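**Storko staff forum: Workplace changes**
**Thread: Arm cells at the packing benches, comments invited**

**a_talukder** (09/04/2019)
Management has approved six two-arm cells for the desk-set line. Up to 28 packers will move to inspection or refilling. Grades and pay remain unchanged through June. Please post comments in this thread. 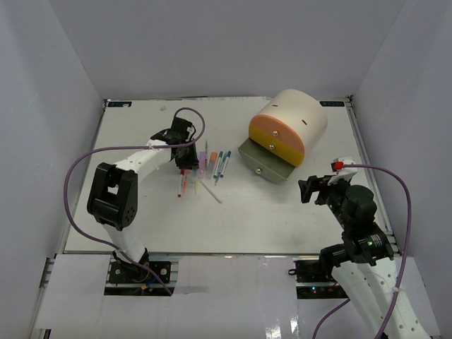
**bench_rep_furar**
Retraining hours are the main concern of our members at the Furar site. The notice grants no paid time for them. Members also ask who will prepare the work for the arms. Markers standing upright, as they are between the two grippers, must be placed by someone, and that duty appears in no job description.

**Flastari_QA**
I disagree in part. Placement is already listed under refilling, section 6.

**bench_rep_furar**
Section 6 covers cartons only. We request a written amendment.

**a_talukder**
The point is accepted. An amendment will be issued, and retraining will be paid at 100 percent of the base rate.

Asanka Talukder
Workforce Planning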